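How to plan a first budget for handheld grippers and home recording

Written by Mesfin Mamo

When our group started to plan equipment for recording household tasks by hand, we made the budget in one evening, and we had to make it again three times before November. The price of the grippers was correct every time. Almost everything next to the grippers was missing. I write down the order in which I do it now, so that another small team can follow the same steps and change the amounts.

I assume that you already know why you want handheld grippers, and that a person will hold them in a real room. A budget for a fixed arm in a lab is a different exercise.

Step 1. Write the tasks before you write the equipment

Take one page and list the tasks you want to record in the first period. Ours were folding, packing small items, opening and closing boxes, and clearing a bed or a table. For each task write the heaviest object, the widest object and the softest object. These three words decide more about the gripper than the brochure does. If your widest object does not fit between the jaws, you must know it now, and you should either choose another gripper or remove the object from the list.

Step 2. Choose how many pairs

A pair means a left and a right. For two people who record at different hours, one pair is possible, but then every fault stops both of them. We bought 3 pairs: two in use and one on the shelf. In the first plan I had only two, and I counted the third as a luxury. I do not count it so any more.

Ask the supplier if the left and right units are the same unit. With Trumetti they were the same for our order, and one spare could replace either side. With Gremon the offer had separate left and right units, so the spare had to be a full pair. Put this question in the first email, it changes the total.

Step 3. Separate the money into four lines

I use four lines, and I do not permit money to move between them without a note.

Line A: grippers and the camera worn on the head.
Line B: parts that wear. Finger pads, straps, cables, batteries.
Line C: objects and surfaces. Boxes, sheets, clothes, kitchen things.
Line D: computers, storage and transport.

In our plan line B was 1000 dollars and line C was 2000 dollars for the first period. My colleagues thought line C was too high. It was the line we finished first – objects get torn, and a cardboard box which was opened and closed many times does not behave like a box any more.

For line D calculate storage from the recording hours and not from the number of tasks. We also put 2000 dollars there, and it was enough, but only with old recordings moved to slower disks every month.

Step 4. Ask for the price of the small parts

Suppliers like to give the price of the complete unit. Ask for a written price list with these items:

Finger pads, one set
Complete jaw, left and right
Button and its cover
Battery or power cable
Charger
Repair outside of warranty, with shipping in both directions

Mabuza sent us such a list the same morning. Another supplier needed five weeks, and I took this as information also. If you cannot get the price of a pad before you pay, you will probably not get the pad fast after you pay.

Step 5. Plan the rooms

You need to pay for the place where people work, even if the place is free. Walk into each room with the gripper size on paper and check how much space the arms have on both sides. Plan for a plain background if your tasks need it, and for a surface at a comfortable height. A bed is low, and a person who works over a bed needs more breaks, so you get fewer recordings in one hour. I reduce the expected number for such rooms when I plan the hours.

For objects, do not buy only new ones. Used packaging with printing on it is useful and costs nothing. Ask people in the office to keep their boxes for you.
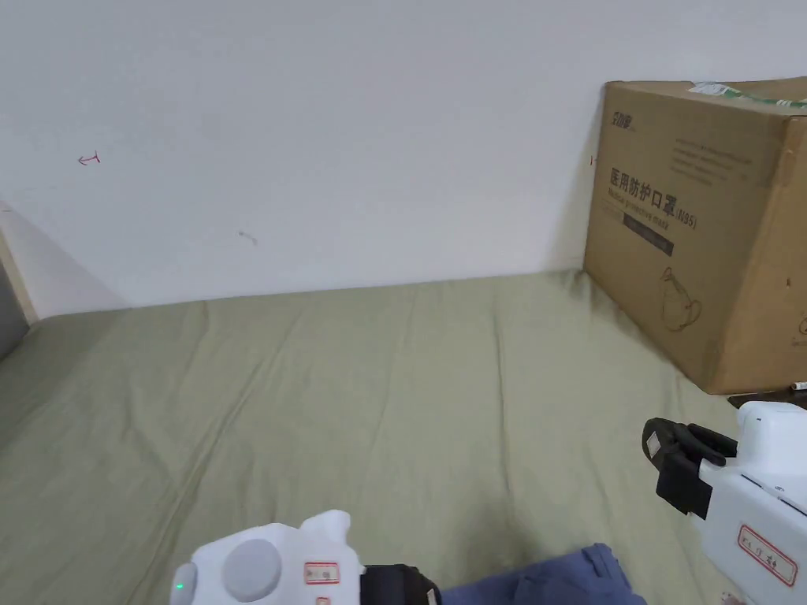
Horura Project – Equipment and Planning Team

The large carton against the wall has the print "Medical protective mask" on the front, and in our budget a carton like this one goes in line C with the price zero. I still write it in the list, so that someone replaces it. The olive-green sheet belongs in the same line. Please plan more than one sheet for each bed, in different colors.

Notice the labels with the red border on the white grippers. Labels are a small cost and I put them in line B together with the pens. Write on each unit by hand on the day when it arrives, and write the same mark in your equipment table, with the supplier and the end of the warranty. When a unit goes for repair, you send the mark in the email and there is no discussion about which one it was.

Step 6. Order in two parts

Order one pair first and use it for two weeks with your real tasks. Then order the others. You may lose a small discount – for us it was less than the cost of one wrong pair. During these two weeks keep a simple list of what broke, what was too heavy for the wrist, and what the person asked for. Correct line B from this list before the second order leaves.

Step 7. Review after the first period

Compare each line with the money you spent. Write the difference and one sentence of explanation next to it. Send this page to the person who approves the next budget, together with the repair emails and the current price list for pads.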